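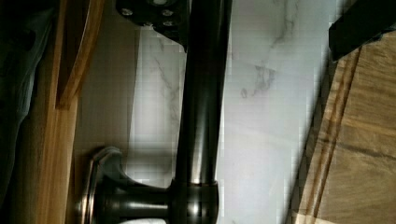
Equipment planning, sink station and wrist camera
09/12/2022

Writing down where the budget stands before the order window closes. Last entry on this was in August and a few of those numbers are already wrong.

What we have to decide: whether to replace the wrist cameras, whether to buy a second gripper set, and how much of the counter mockup to rebuild before the Cáceres visit. There isn't money for all of it.

Camera first. The wrist view at the faucet is the case I keep going back to. With the arm tilted in close, the spout runs the full height of the image and the handle ends up bunched in the lower left corner, neck and base on top of each other. For a task where we have to find the handle and turn it, that's a poor angle. The dark bronze finish also throws long bright highlights down the column, and there's a white glare patch on the marble just under the handle. The picture is blocky near the hub. I can't tell from the one image how much of that is the camera and how much is compression on our side, so before spending anything I want the compression setting checked.

If it is the compression, we save the money. If it's the camera, the options are:

Fillia small module. Same connector as what we have. Wider lens. 200 each, and we need 2, so 400. Delivery is good, they usually ship from stock.

Dado board camera. Better in uneven light according to their sheet, but it needs a different cable and a new bracket. 618 for the pair with cables. Bracket is extra and we would have to make it.

Leaning toward the Fillia. The Dado is probably the better camera, but every time we change a bracket we lose most of a week to calibration, and that time isn't in anyone's plan. The wider lens should also get more of the handle in view when the wrist is tilted. Should, not will. Ask if they will lend one for a test.

Gripper fingers. In the same view the finger comes in at the upper right as a big dark block. Longer, thinner fingers would block less, and they would also help in tight places behind the spout. The Cendis quote for a full second gripper set (body, two finger pairs, mounting hardware) is 2000. That is the entire equipment line for the rest of this budget period.

I don't think we need the whole set. What we need is fingers. Wrote to Cendis to ask if they sell finger pairs alone. Their catalog lists them as a spare part with no price, which in my experience means somebody has to phone. If the spare pairs are reasonable I'd rather have two shapes of finger on one gripper than two identical grippers with the same problem.

Case for the full set anyway, so it's written down: when the gripper goes out for repair we stop. We had one stop like that this year and it ran longer than it needed to, mostly shipping. A spare body on the shelf fixes that. I would put it in next year's request as its own line with the downtime next to it, so it doesn't have to compete with cameras.

Counter mockup. The marble, the wood panel with the two grooves and the dark faucet stay as they are. It's a useful mix, pale stone and dark metal next to each other, and both the exposure problem and the glare problem show up there. Changing it now would also mean we can't compare against the older runs.

What I would buy for the mockup:

A second faucet in a light finish, same handle type if we can get it. Right now we can't separate "the handle is hard to find" from "the handle is dark bronze." One faucet is not much of a test set.

Spare screws for the black bracket. Cheap. Put them on the general supplies account, not this one.

A diffuser for the light. The light comes mostly from one side and from above, the counter is bright and the left side goes dark. Try a sheet of tracing paper before buying anything. If tracing paper does the job then leave it at tracing paper.

Not buying: a second sink station. It was on the August list. It takes floor space we don't have, and everything we wanted it for can be done with a second faucet swapped onto the first station. Crossed off.

Also not buying the extended warranty on the arm. Read the terms again. It covers the joints and the controller but not the wrist cable or anything mounted past the flange, and the wrist cable is the part that wears out on us. Better to keep two spare cables in the drawer. One there now.

Rough order of spending, assuming the camera does turn out to be the problem:

1. Fillia pair, 400
2. Cendis finger pairs, price pending
3. Light-finish faucet, price pending, hardware store is fine
4. One more wrist cable

If the finger pairs come back too high, move the faucet up to second and have fingers printed here as a stopgap. The printed ones flexed when we tried them on the handle, but for reaching and camera tests they would be good enough.

Things to settle before the order goes in:

Compression setting. Record the same arm pose with it on and off, faucet handle in view, save both.

Ask Fillia about a loan unit and about the minimum focus distance. The sheet gives a field of view and says nothing useful about close range. At the wrist we are close to everything.

Ask purchasing whether Cendis is already set up as a vendor. If they aren't, the paperwork takes longer than the delivery, so start it now even without a price.

Measure the faucet mounting hole before picking the second one. Write the number on the inside of the cabinet this time.

Cáceres visit: they want to see the handle task running, and they will ask what a copy of this station costs. We don't have a clean answer. Start a sheet with the arm, gripper, cameras, counter, faucet, light and mounting hardware, with what we paid and what it costs today. Leave labor on a separate line. The last time it was folded into the hardware total and the figure got passed along without the explanation.

Compression test goes first. Order form stays in draft until both recordings are on the shared drive.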